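Zondidley kitchen notebook
May, afternoon, started after lunch
Topic: table clear-out, packaging and scrubbers

Picking up from the last entry, where I said the packaging pile was getting silly. It was! Everything that came in with the Ranjbar order had been living in one heap next to the dish things, so every time I wanted a sponge I had to dig through paper to find it. Today was for sorting the lot, and I have to say I enjoyed it far more than I thought I would.

Weighed the whole heap first, in the big mixing bowl with the bowl tared out: 1144 g. More than I would have guessed for stuff that is mostly air. I forgot to take out a damp dishcloth that was hiding in the middle, so read that number with a damp dishcloth in mind. Did not reweigh.

The plan was to use the same groups as the Wostow sheet (paper, film, foam, metal, keep) so the numbers can sit next to the older ones. The sheet still has "misc" as a sixth group and I have crossed it out. Misc is how we got the heap.

Put the light blue cloth down on the table first. I really like working on it. The flower print is so faint that small bits show up against it, and when you finish you can lift the whole thing by the corners and shake the crumbs out. On the bare table last time I was chasing foam beads with the side of my hand until well after 7.

Notes on the groups as I went:

Paper. Easy to recognize and annoying to handle. Flat sheets go straight on the stack. Anything that has been wadded needs opening out and checking before it goes in, and that took longer than the rest of the group together. Found one twist tie and a price sticker that way. Printed and plain are going in the same stack for now; Oltex asks for them separately on its form, so I have left a blank in the table for it.

Film. The clear bags. Some have printed patches and some don't. I tried folding them into little triangles and it works beautifully on the soft ones – they stay folded! – but the stiffer ones spring open again as soon as you let go. Rolling is better for those. Folded bags are now in the drawer, rolled ones are standing in a jar.

Foam. See below, it got its own paragraph because it earned it.

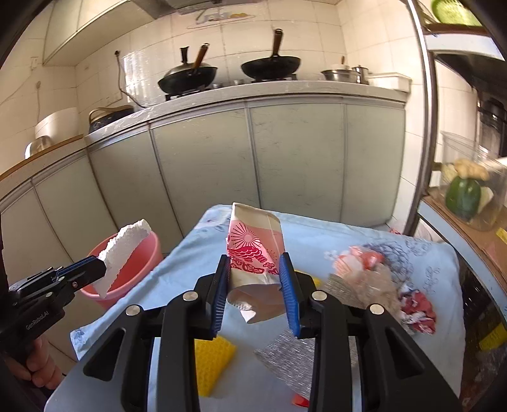

Page last changed: May, 4:40 pm

Cream and pink paper bag with the red sun on it: this one is a KEEP. I don't care that it is creased. The sun has rays going out all around and there are curly shapes with it that I read as waves, though they could just as well be clouds, and it is easily the best-looking thing to come through the kitchen this month. I want to flatten it under the heavy board overnight and then pin it up over the desk. If it flattens well I would like to start a small folder of printed bags. We throw out some lovely ones.

Foam, then. The white styrofoam is in jagged pieces and every broken edge sheds. Best method so far: keep the pieces as big as they are, don't snap them to fit, move them once and put them straight into a bag with the mouth open. I snapped one early on, to save room, and was sorry for the next ten minutes. Beads cling to sleeves, to the cloth, to the sponge, to everything. A barely damp sponge picks them up nicely from a hard surface and hopelessly from fabric. For fabric, tape.

The pink basin stayed on the floor by the table for anything that needs washing. Good place for it, you can drop things in without walking to the sink. Only complaint is that I put my foot against it more than once. Maybe further under the table next time.

Scrubbers. This is the part I was looking forward to. The yellow sponge and the silver mesh pads both came out of the heap, and all of it is staying. Wanted to write down what we use each for while it is fresh, as it has been passed along by word of mouth until now:

Yellow sponge: glasses, plates, the counter, the lid of the steel pot. Rinse, squeeze, stand it on its short side to dry. Lying flat it stays wet underneath until the next day.

Silver mesh: steel pots only, and with a light hand. It is wonderful on stuck rice. Soak the pot with 100 ml of warm water and a bit of dish soap, wait a while, then go around in circles and the rice lifts off in sheets. So satisfying. Tap the mesh out over the bin afterward or the grains dry inside it.

Woks: no mesh! Hot water and the brush, dry over a low flame, thin wipe of oil. Both woks have a good dark surface by now and it took a long time to get them there. I know the mesh is right there and I know it is quicker.

Small red things. There is always something small and red left on the cloth at the end of a sort, a cap, a clip, a bit of wrapper. Anything like that goes in the saucer by the kettle until someone claims it. I empty the saucer at the end of the month.

Results, as far as they go. Paper is the biggest group by weight, film the biggest by how much of the table it took up before folding, and foam the smallest by weight and easily the worst by mood. I have the separate weights on the back of the Wostow sheet and will copy them in here when I have the scale out again, as the paper one looks too high and I suspect I left the bowl in.

Tried the new drawer order too. Film bags at the front, flat paper behind, string at the back. It closes with nothing catching, first time in months. I opened and shut it a few extra times just to enjoy it.

To do:
Flatten the sun bag, heavy board, overnight
Reweigh paper without the bowl
Ask Oltex if printed film counts as film or as mixed
More tape, the wide kind
Wash the blue cloth (cool, by itself, shake it outdoors first)
Move the mesh pads to the hook by the sink so they stop traveling back to the table
2 more jars for the rolled bags, tall ones if there are any

Added later: the foam bag fits behind the door standing up. The drawer still closes. The stack of flat paper has already started to slide, so it needs a box or a band around it, and I have put a rubber band on for tonight.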